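About Us / Who We Are
Posted in: Our Story, Safety & Lessons Learned
February
By Alžběta Bednárik
Reading time: 3 minutes

Hendex teaches robot arms to handle flowers. We started with artificial stems, we still use them every day, and we love this work more than is probably reasonable for grown adults! A rose, a hydrangea and a bare sprig of leaves each ask something different of a gripper, and getting two arms to sort them, pass them across and build a bunch keeps us very happily busy.

Most company pages tell you about the first big success. Ours has to start with the Monday we let go of a stem at the wrong moment, as so much of how we work now comes from it.

We were running Tirkow, our bunch-making program, and one arm was passing a hydrangea to the other. The receiving gripper reported a good grip. It had closed on a leaf. The first arm opened on schedule, the leaf pulled free of its stem, and the flower swung down and caught a camera cable. The arm kept moving. It took 2 seconds for the software to notice the extra load and stop, and by then the cable had been dragged out of its connector and the wrist camera was blind.

Kazimír Hubáček was at the stop button and pressed it, but the software stop had beaten him to it. He was not pleased with either time. The person nearest the table had been reaching for a fallen sprig a moment earlier (she was fine, and she's writing this page), and that was the part we talked about for the rest of the day.

The work itself, from the wrists and from the cameras over the table: 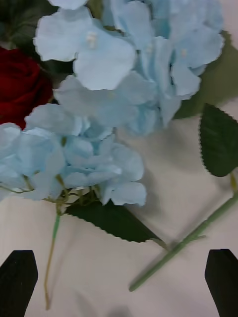
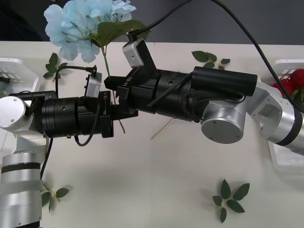 Roses and hydrangeas together, with the leaf sprigs spread out around them.

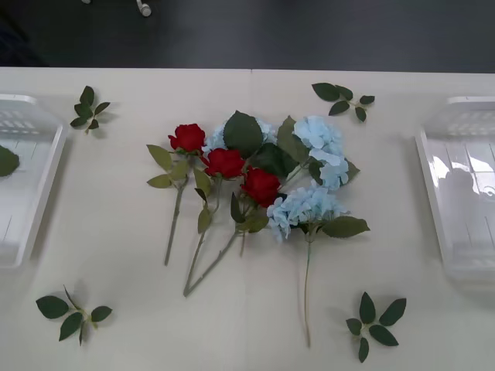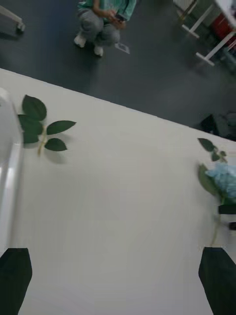 So what did we change? Quite a lot, and some of it we should have had from day one.

The handover no longer runs on a timer. The giving arm waits until the receiving arm has taken a small part of the pull, and if it doesn't feel that, it keeps hold and both arms stop. Kazimír wrote the first version over a weekend and we tested it with 200 handovers before we trusted it with anything. It refused 15 of them. We looked at every single refusal, and most were leaves again! Two were a petal edge folded over a fingertip, which we'd never even considered.

The cables got shorter and gained a breakaway joint. A snagged cable now parts cleanly at a place we chose, and the arm halts when it does. Our first breakaway was too weak and let go whenever the wrist turned quickly, which made for a very stop-and-start week.

And the house rule: hands stay off the table while the arms have power. Fallen leaves wait. If something needs picking up, we stop the arms, say so out loud, and the person who stopped them is the one who starts them again. It sounds fussy, but it took a few days to become habit and now it feels strange to do it any other way.

We also keep a fault log that everyone in the company can write in and everyone reads. It has 640 entries so far, from dull ones (loose screw, left finger) to the handover story, which runs to several pages with sketches. New people read it in their first week. Gajdoš, our partner on the gripper fingers, has a copy too, and the softer fingertips we're trying at the moment grew out of a complaint somebody typed in capital letters.

We share what we find. If you run two-arm handovers of anything thin, bendy or leafy, come and compare notes with us. We'd especially love to hear from people who have solved the folded petal problem, which still beats us more often than we'd like. Our next project, Jolard, will move on to fresh-cut stems, and we already have a page in the log waiting for it.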